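Household Practice I
Handout 7: Folding on a Bed

Reading before Tuesday: the Zerouali booklet, sections on trousers and on bedding. It is 14 pages long and mostly diagrams, so the usual excuses will be received coldly.

1. The surface

Most textbooks assume a folding table. Most homes have a bed. A bed is wide and the right distance from the wardrobe, and it has one serious fault, namely that it gives. Press a crease into a mattress and the mattress presses back, with more patience than you have.

The cheap remedy is a firm layer on top. A tiled bamboo mat does well, the kind sold for sleeping on in hot weather. Plaltero lists one at 1420 in the local currency, and the market behind the bus station will undercut that if you look poor enough. Smooth the sheet first. A ridge under the mat will come through as a ridge in your work, and you will blame the trousers.

2. Jeans

Denim is where we start, as it forgives nearly everything except being left on the floor.

a) Empty the pockets. Coins, tickets, the Fukon bus card you reported lost in March.
b) Lay the pair lengthwise with both legs straight. If the bed is crowded, go diagonally.
c) Fold one leg over the other, back pockets outward. Tuck the point of the seat in.
d) Run a flat hand from waist to hem. On an old pair the worn line along the leg makes a decent ruler.
e) Bring the hem up to just short of the waistband, then fold in thirds for a drawer or in half for a shelf.

The Soltov method (roll from the waist, tuck into the cuff) is permitted for suitcases. In a drawer it produces a row of blue sausages and will lose marks.

The jeans at the start of step b, with blankets already folded and stacked beside the mat:

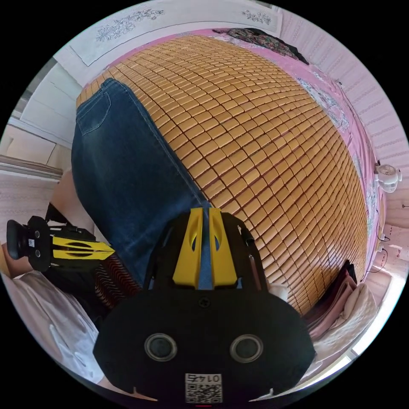 3. Blankets and other bulk

Fold these first and park them at the side of the bed. Done last, they go on top of everything you have just finished, and you get to do section 2 again.

Quarter the blanket, then fold in thirds. Turn the folded edge toward you so the stack can be counted and lifted. Heavy ones go at the bottom. Anything thick enough to fight back may be knelt on.

4. For next week

Bring one pair of jeans and one shirt you dislike. Lockers take a 200 coin, returned if the lock is in the mood. Sleeves are covered in Handout 8.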